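Wooden storage box

A wooden storage box is an open or lidded container, made chiefly from solid timber or wood-based board, used in homes, schools and workshops to hold small goods. The term covers a wide range of articles, from shallow trays with raised sides to deep chests, but in everyday use it normally means a box that can be lifted by one person and placed on a table, shelf or floor. Boxes without a lid are sometimes sold as bins, caddies or organisers.

Construction

Most household boxes consist of four side panels and a base. The panels may be joined in several ways. Butt joints, in which the end of one panel is glued or nailed against the face of another, are the simplest and are common in cheaper goods. Finger joints and dovetails give a larger gluing surface and resist being pulled apart, and are generally left visible as decoration. Mitred corners hide the end grain but are weak unless strengthened with splines or keys.

The base is either fixed to the underside of the panels or let into a groove cut along their inner faces. A grooved base of solid wood is usually left unglued so that it can move as the humidity of the room changes. Bases of plywood or fibreboard move very little and may be glued in place.

Materials

Pale woods are widely preferred for indoor boxes. Birch, beech, maple, lime and pine are all in common use, as is rubberwood, which is obtained from plantation trees at the end of their productive life. Oak and walnut are used for heavier or more formal pieces. Cedar has long been used for boxes holding textiles on account of its scent.

Surfaces may be left bare, oiled, waxed, varnished or painted. Bare wood marks easily and takes up grease from the hands. Oil and wax are simple to renew at home, whereas varnish gives better protection against spills but must be sanded back before it is repaired.

Linings

A lining protects the contents from splinters and the wood from the contents. Felt, cotton, paper and thin cork are the usual materials. Loose linings can be taken out and washed. Glued linings give a neater appearance but tend to lift at the corners, where dust collects.

Sizes and standard ranges

No single system of sizes is in general use. Manufacturers tend to design boxes as parts of a range in which two small boxes occupy the same space as one large one. The Inero range, introduced by the Idholm company and designed by Slavica Stan, followed this principle and was made at Wernau in an initial run of 1,000 sets. Its largest box measured 429 mm in length. A later version by Mirjana Vidmar kept the length but reduced the height of the front panel, allowing the contents to be reached while the box stood on a shelf.

Use in the home

Open boxes are used for stationery, toys, kitchen utensils, post and craft supplies. They are favoured where objects are taken out and put back several times a day. Lidded boxes are more often used for seasonal or little-used goods. In his household manual Order in Small Rooms, Evaristo Manríquez advised that a box should be given one class of object only, and that it should be filled no higher than its sides.
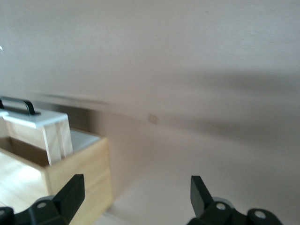
Can a plain wooden box be kept in a bathroom?
It can, provided that the wood is sealed on all faces, including the underside, and that the room is well aired. Unsealed boxes are liable to swell and to develop mould.

Care and repair

Dust should be removed with a soft dry cloth. A damp cloth may be used on varnished surfaces if they are dried at once. Boxes should be kept away from radiators and strong sunlight, which cause pale woods to yellow and solid panels to cup.

Loose joints are repaired by cleaning out the old glue, applying fresh wood glue and clamping the box square until it has set. Scratches in oiled wood can be reduced with fine abrasive paper, worked along the grain, followed by a thin coat of the original oil.

See also: Chest; Crate; Drawer; Tray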